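The flatmate, the landlord and the missing brownies

I'd gone to meet the lettings manager at Plakum to talk about smoking complaints in shared houses, which sounds dull, and I was wrong about that within a minute of sitting down. She asked to stay anonymous (fair enough, her tenants read the internet) but was happy for me to name the firm and the street, Multmont Road, where it all kicks off.

"Nine times out of ten it's weed," she told me, pouring us both a tea you could have stood a spoon in. "And it's never the smoke they fall out over. It's who bought it, who finished it, and who's been at the baking."

The baking! I had to ask. Last April she was called to a house of six where two tenants had stopped speaking over a tray of brownies left on the side. One had made them, the other had eaten half before work, and by 11am he was lying on the floor of the stationery cupboard at Heralance telling his boss he could hear the carpet.

"He wanted her evicted," she said. "She wanted 39 quid for ingredients. I'm there to look at a boiler!"

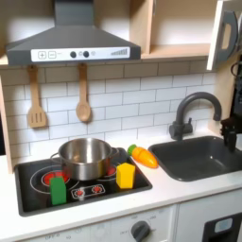

Who calls the police?

Hardly any of them, as it happens. She's had officers at the door twice, and one of those was over a parking space. Mostly people ring her, then each other's mums.

"I tell them it's illegal, it's in the tenancy agreement, and I don't want to know about it," she said. "Then they tell me all about it anyway, for forty minutes."

Her favourite was the pair at Deligiannis House who drew up a written rota for whose turn it was to roll, and then both sent it to her as evidence. Signed and everything.

I asked how the brownie war ended. He moved out in the summer, she said, and left a note on the fridge saying sorry about the tray. He'd taken the tray with him.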